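Chapter 2
Saving the Game

In the early home computers, a player could not keep his progress. When the machine was switched off, everything was lost. This chapter looks at how the makers of games solved this problem, first with passwords and later with a small battery inside the cartridge.
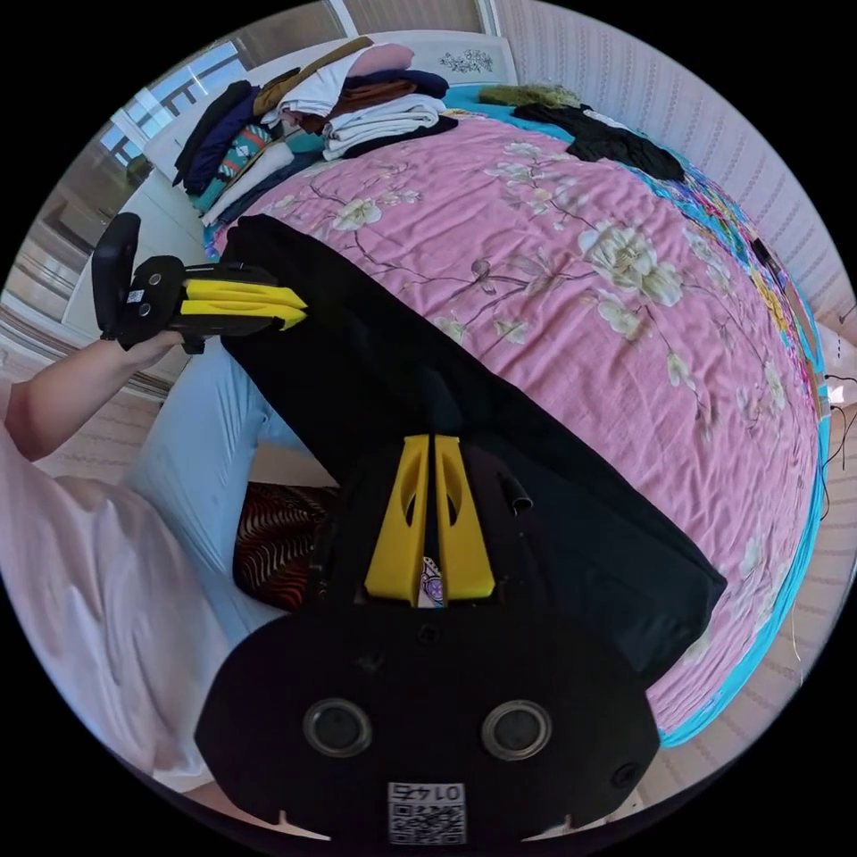
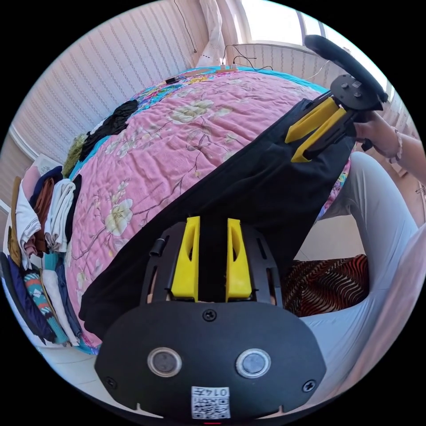
We begin with Plurkevik, an adventure game with 19 castles and 200 rooms. Its password had so many letters that players often copied it wrongly, and then they must start again from the first castle. In section 2.1 we study how such a password was built. After this we compare it with the battery save of Nunon, by the same designer, Rhona Cruickshank.

© Strachan, Mitville, August 2018 | Contact | Back to top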